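Library to Replace Public Computers at Two Branches

The Jaltard Public Library will replace the public computers at its Main Street and Virnska branches beginning in February. The work will be carried out in stages so that both branches can keep their regular hours.

Under the plan approved by the library board, 14 desktop computers will be installed on the first floor of the Main Street branch and five at Virnska. The new machines will have larger screens, updated office software and headphone jacks on the front. Two desks at each location will be set at a height suitable for wheelchair users.

Cardholders will continue to receive 100 minutes of computer time per day. Visitors without a card may ask for a guest pass at the front desk. Printing prices will not change, and any unused balance on a print account will carry over to the new system.

Patrons are reminded that files saved on the current computers are erased at the end of each session. Those who rely on a particular program for coursework, tax forms or job applications are asked to tell staff before the old machines are removed.

Older computers that still meet the library's standards will be offered to local nonprofit groups. Applications are available at both branches, and each group may request up to two machines. The library does not sell used equipment to individuals.
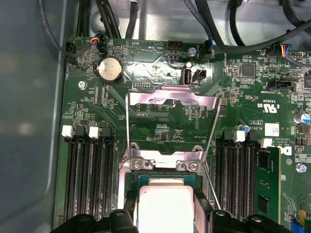 M. Tóth

The library will also open its basic computer class to 200 residents this spring, double last year's number. The class meets Tuesday evenings at Main Street and covers email, passwords and safe use of the web. There is no charge, but registration is required.

Questions about the replacement schedule may be directed to the information desk at either branch.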